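3.2. Tarea de clasificación y trabajo de los equipos

La segunda mitad del curso se dedica por completo a la tarea que los estudiantes acabaron llamando Hengate, por el nombre de la rama del repositorio en la que nació. El enunciado cabe en dos líneas: sacar objetos de un recipiente lleno y dejarlos caer por el agujero redondo de la caja que les corresponda. Hay tres cajas, cada una con la tapa de un color, y cada equipo decide su propio criterio de reparto. Nos entusiasma este formato porque obliga a discutir desde el primer lunes qué significa «clasificar»: un equipo repartió por material, otro por forma y un tercero por lo difícil que resultaba agarrar cada cosa (un criterio que no habíamos previsto y que dio muchísimo juego).

El material de partida es deliberadamente heterogéneo. Conviven juguetes rígidos, pelotas de texturas muy distintas, latas y peluches, amontonados sin orden alguno. En el montaje de la figura 1 las tres cajas quedan pegadas unas a otras a un lado de la bandeja, de modo que el brazo recorre poca distancia entre la recogida y la entrega.
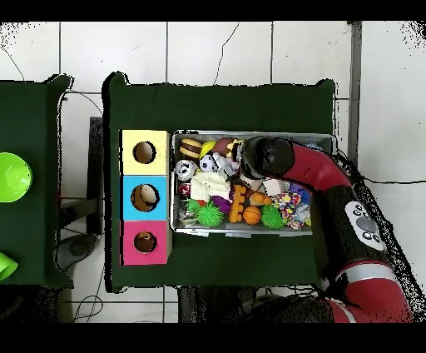 Figura 1. Puesto de trabajo durante la tarea de clasificación: bandeja con objetos variados y cajas de destino.

Kutis objetó en la revisión intermedia que una distancia tan corta esconde los errores de planificación, y que un equipo con trayectorias mediocres podía obtener la misma puntuación que otro con trayectorias excelentes. La observación nos pareció justa. A partir de esa revisión la rúbrica separa la puntuación de agarre de la de transporte, y los equipos entregan también el registro completo de posiciones articulares. Con ese cambio las memorias mejoraron mucho: empezaron a aparecer gráficas comparadas, hipótesis sobre los tirones de la muñeca y alguna discusión apasionada sobre filtros.

3.3. Agarre en desorden

La parte que más horas consumió fue el agarre. De los casi 3,000 intentos registrados por los equipos, 2,000 corresponden a objetos rígidos y el resto a objetos blandos o de forma irregular. Los estudiantes llegaban convencidos de que la pelota sería el caso fácil, y en una superficie despejada lo es. Dentro de un montón la cosa cambia: la pelota rueda, empuja a sus vecinas y deja la pinza cerrada sobre el aire. 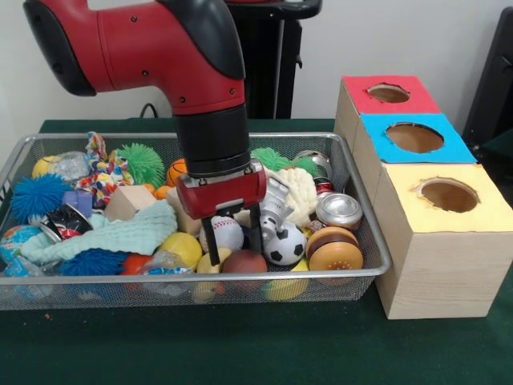

Figura 2. Aproximación vertical de la pinza sobre el montón de objetos.

El equipo Ploltholm propuso aproximarse siempre en vertical y elegir el punto de entrada según los huecos, dejando para después la cuestión de qué objeto se quería sacar. La idea suena al revés — primero el hueco, luego el objeto — y sin embargo ordenó el trabajo de todo el grupo. La situación de la figura 2 ilustra bien por qué hacía falta: los dos dedos bajan entre una pelota de béisbol y un balón de fútbol blanco y negro, y cualquiera de las dos esferas admite un agarre razonable sobre el papel. El detector de Ploltholm puntuaba cada hueco por su anchura y por la inclinación de las superficies vecinas, y solo entonces consultaba la etiqueta del objeto. Para las telas utilizaron otra regla, un pellizco corto con apertura reducida, que ajustaron a mano durante varias tardes.

El equipo Sönmez siguió el camino contrario y entrenó un clasificador pequeño con 700 imágenes etiquetadas por ellos mismos. ¡Fue un placer ver cómo defendían cada decisión de etiquetado! Sus mayores dificultades vinieron de los objetos transparentes y de los metálicos, donde el mapa de profundidad se rompe y la nube de puntos queda llena de huecos falsos. Resolvieron una parte del problema combinando dos puntos de vista, uno elevado y otro lateral, y descartando las regiones en las que ambos discrepaban.
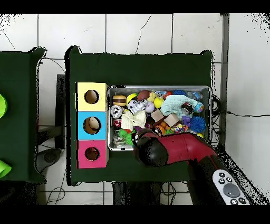 Figura 3. Otra disposición de los objetos en la misma tarea.

Ese descarte tiene un coste, claro: las regiones dudosas se quedan sin visitar hasta que algún movimiento cercano altera el montón. Sönmez añadió por ello un gesto de empuje suave, limitado a 60 milímetros, que se ejecuta cuando no queda ningún candidato por encima del umbral. Los demás equipos lo adoptaron enseguida, cada uno con su variante, y en la sección 4 comparamos las cuatro versiones con los mismos objetos y las mismas cajas. El código del empuje se entregó junto con las memorias finales, con los parámetros que cada grupo consideró definitivos.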